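ホキナウ社 衣類整理実習室 見学記

11月、ミルソープ地区にあるホキナウ社の衣類整理実習室を見学した。受付は本館1階で、入館証を受け取ってから渡り廊下を通って別棟へ移動する。案内は実習担当のPrecious Mofokeng氏。所要時間は70分であった。

前半は座学である。同社は貸与用の作業着とTシャツの回収、洗濯、畳み、梱包を一貫して請け負っており、登録品番は529に及ぶ。畳み仕様は品番ごとに定められ、仕様書には仕上がり幅、折りの順序、プリント面の向きが記載される。納品先のシビヤ倉庫では棚の間口が統一されているため、仕上がり幅の管理が優先され、襟の見え方は二次的な扱いになる。

Tシャツの標準手順は次のとおり。身頃を平らに広げ、片側を内側へ返す。反対側を同様に返し、最後に裾から折り上げる。最初の折りで線が斜めになると、後の工程では修正できない。Mofokeng氏によれば、再作業の大半はこの段階に起因するという。仕上げ後は最大79枚を一つの通い箱に収め、ソリマーノ式の仕切り板で列を分ける。

後半は実習室に移り、畳み作業台と周辺の設備を見た。天板は白で、濃色や灰色の生地では輪郭が読み取りやすい。反面、白い生地では端の判別に難があり、白物用には別の敷布を用いるとの説明であった。台の向こうには飲料の棚があり、ペットボトルか瓶かを問わず、飲み物を作業台に置くことは禁止されている。

質疑では、生地の縮みを仕様書にどう反映するかを尋ねた。洗濯後の実測値で3か月ごとに改訂するとの回答を得た。梱包ラインは点検中で、今回は見学できなかった。
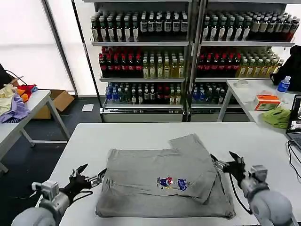
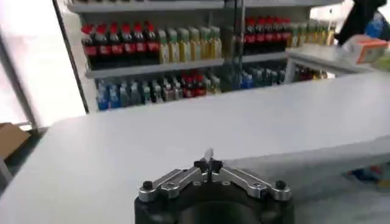 衣類整理実習室の白い作業台と、その奥の飲料棚。1枚目は灰色のTシャツの片側を内側へ返した状態。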